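Chapter 4
Letters, Diaries and the Keeping of a Family Past
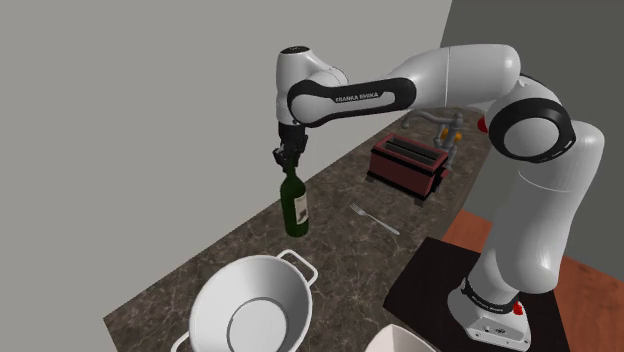 Most of us come to family papers by accident. An aunt moves to a smaller place, a closet has to be emptied before the painters arrive, and there on the top shelf is a hatbox full of envelopes tied up with kitchen string. You sit down on the floor meaning to look at just one of them (we have all told ourselves that!) and when you next look up it is dark outside and supper hasn't been started.

In the first three chapters we dealt with public records, the kind kept by towns and churches, and I hope you have come away with some affection for them. Now we turn to the papers people kept for themselves, and I will admit that these are the ones I love best. They are also harder to use well. A tax roll doesn't have moods. A diary certainly does, and the person who wrote it in February may hardly agree with the person who picked up the pen again in June.

We will spend a good part of the chapter with the Henriques letters, which were written between two sisters, one in Normont and the other in Vivumden, and which come to 79 letters in all. That is a small collection beside the Caten family papers, with their 3778 separate items, and beginners often feel a little cheated by it. Please be patient with the sisters. They write mostly about hens, hems and the price of coal, and then, in the middle of a page about mending sheets, one of them mentions that she has decided not to marry after all, and goes straight back to the sheets.

What do we do with a sentence like that? How much may we guess about the letters that are missing, and is it fair to read them at all when she plainly meant them for one pair of eyes? I have changed my mind on that last point more than once, and I expect you will too.

Before you read on, find something handwritten in your own home that is at least 10 years old. A recipe card will do nicely, or a note in the back of a cookbook. Keep it beside you, as we will come back to it in Section 4.2.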